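Section 4: Setting the Water Level and Running a Wool Cycle

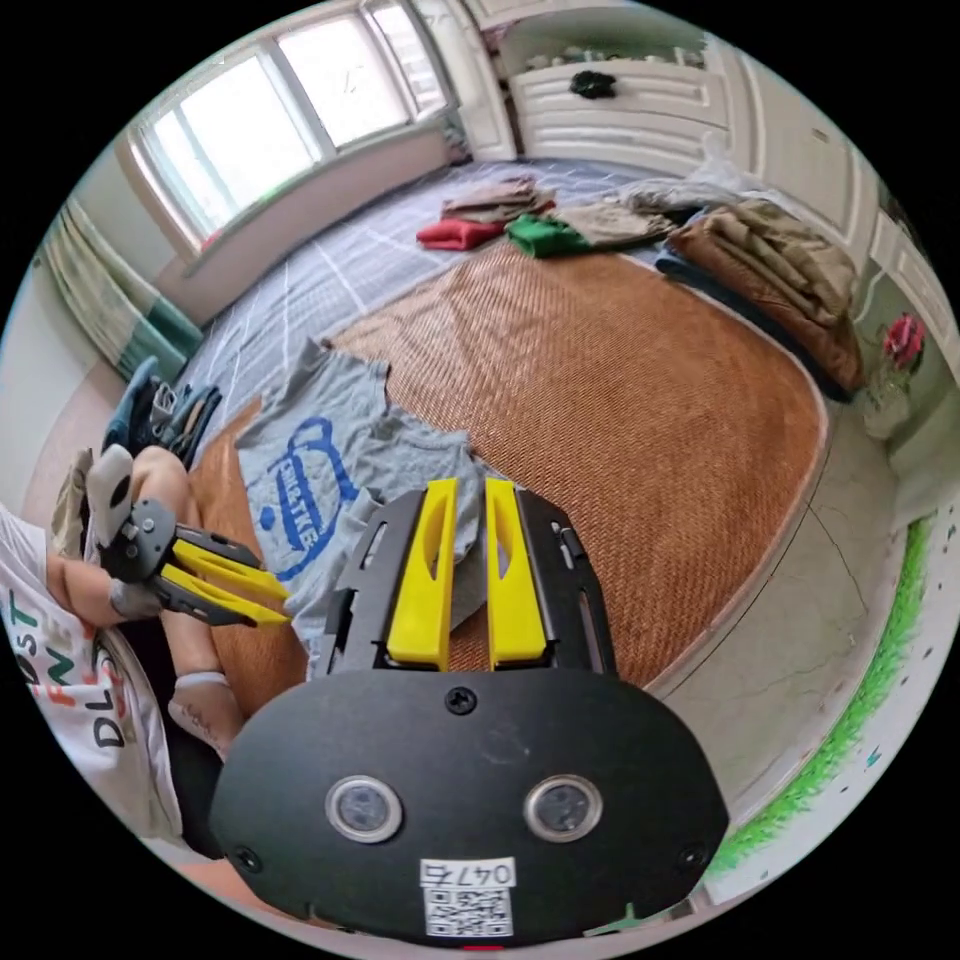

4.1 Before you start

The Jodura 565 washes wool and other delicate fibers at a reduced drum speed. Read the care label on each garment first. Items marked "dry clean only" must not be washed in this machine, even on the wool cycle.

Note: The wool cycle has a maximum load of 33 ounces, dry weight. If the load is heavier, error code 842 shows on the display and the door stays unlocked.

4.2 Setting the water level

1. Turn the selector to the OFF position.
2. Press and hold LEVEL until the indicator flashes.
3. Press LEVEL again to step through Low, Medium and High. For wool, select High.
4. Wait for the indicator to stop flashing. The setting is stored and stays in memory if the power fails.

The level set here applies to the wool and hand wash cycles only. Cotton and mixed cycles use the automatic level described in Section 3.

4.3 Running the cycle

1. Turn garments inside out and close all zippers and hooks.
2. Load the drum. Do not press the load down.
3. Add liquid wool detergent to compartment 2. Do not use powder.
4. Close the door until it clicks.
5. Turn the selector to WOOL. The display shows the default temperature.
6. To change the temperature, press TEMP. Settings above 90 °F are locked out on this cycle.
7. Press START.

Caution: Do not open the detergent drawer while the machine is filling. Water may run out of the front of the drawer.

4.4 Pausing and adding items

Press START once to pause. The door unlocks when the water is below the door seal and the drum has stopped. If the lock symbol stays on, the water is too high. Press START again to continue the cycle, or select DRAIN.

4.5 After the cycle

Remove the load promptly. Reshape knitted items and dry them flat, away from direct heat. Leave the door and the detergent drawer partly open between washes.

If the drum still holds water, clean the pump filter (Section 7.2) before calling for service. Replacement filters and door seals are available from the Delić parts counter in Nundavstead.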